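Chez Valtness, on apprend aux bras à ranger

18/10/2020

Petit passage cette semaine dans les bureaux de Valtness, à deux rues de chez moi, et j'en suis ressortie avec plein de choses à raconter ! Vous connaissez peut-être l'entreprise pour ses kits de réparation d'électroménager, préparés à la main dans l'entrepôt de Midtbø. Depuis septembre, une partie de l'équipe ne prépare plus de kits du tout : elle montre les gestes. On s'assoit, on prend une pince dans chaque main, et on refait encore et encore les mouvements du poste d'emballage pour le futur système, baptisé Redik en interne.

Ils sont 18 à s'être portés candidats, tous issus de la préparation de commandes. La formation dure 3 jours (je pensais que ce serait plus long, mais les pinces se prennent en main assez vite, paraît-il). Ensuite, on travaille par séances de 50 minutes, avec une vraie pause entre deux, et ça, c'est une demande des salariés. Au début les séances s'enchaînaient, et les poignets ont vite protesté.
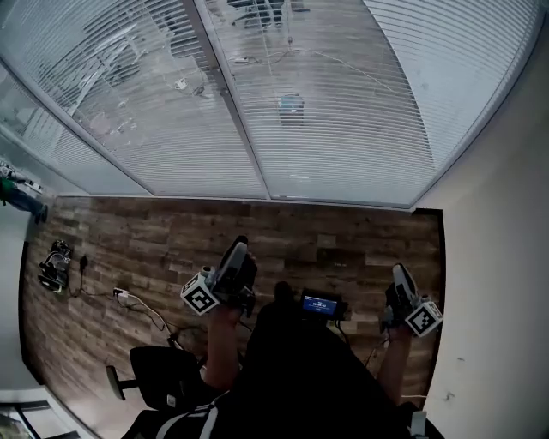 Une pince dans chaque main, les cubes à motifs noir et blanc bien en vue, et un petit écran bleu posé à hauteur des genoux.

Ce qui m'a frappée, c'est le calme. À l'entrepôt, on parle fort, il y a la radio, les chariots, les collègues qui passent. Dans les bureaux, on est assis, concentré, et on se surprend à réfléchir à la façon dont on attrape un objet. Une préparatrice m'a dit qu'elle n'avait jamais autant pensé à son pouce ! Elle aime bien, mais l'ambiance du quai lui manque - elle y retourne un jour sur deux et ne veut pas lâcher ça.

Côté chiffres, l'objectif est d'environ 300 séances avant la fin de l'année. Les premiers bras seront installés à Midtbø par Jolstead, qui s'occupe aussi de la maintenance, et ils prendront d'abord les petits kits, ceux que tout le monde trouve pénibles parce que les pièces glissent entre les doigts. Les gros colis restent aux équipes.

Et l'emploi, alors ? J'ai posé la question, évidemment. La direction promet qu'aucun poste ne disparaîtra pendant l'essai et parle de nouvelles fonctions de contrôle, un peu mieux payées. Les salariés que j'ai croisés sont plutôt curieux, mais ils veulent voir ça écrit noir sur blanc, avec la grille de salaires - une réunion est prévue avant l'arrivée des premières machines. J'y serai si on me laisse entrer, et je vous raconterai.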